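Clukora small business tax help project
Progress report to the Kabbaj Fund, second period
Prepared by Farzana Dewan, project lead

The advice desk in Fillcombe has been open through the whole period. The Clarham desk opened in March, later than planned, after the lease on the first room fell through. Both now run on Wednesday afternoons, with Lihua Song covering Fillcombe and Ghizlane Ramadan covering Clarham.

Most of the work has been on sales tax registration and quarterly estimated payments. Owners who come in for one usually need the other as well. We have seen roughly 30 businesses since the last report, mostly food sellers, repair shops and home day cares. Six of them were behind on filings and have now set up payment plans with the state.

The short guide to the new filing thresholds is finished. Karim Abdelaziz checked it against the current state rules and we printed 1000 copies. The section on home offices had to be rewritten twice – the first draft mixed up the rules for renters and owners.
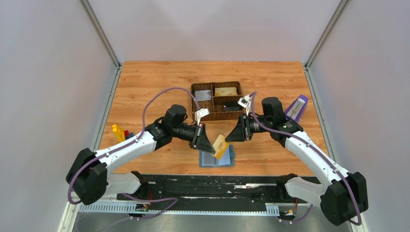 Will the delay in Clarham change the budget?

The total stays the same. Rent we did not pay in the first months will go toward extra desk hours before the April filing deadline, and Latifa Mansour has sent the revised budget lines to the fund office.

Two things are still behind. The evening class on payroll withholding has no confirmed teacher, and the follow-up calls to earlier clients have been slow. We reached only four in the last month. Ghizlane will take over the calls from now on.

For the next period we plan to keep both desks open, run the payroll class in Fillcombe if a teacher is found, and update the guide when the county publishes its new business property rates. We ask the fund to approve moving the unspent printing money to translation – the quote is attached.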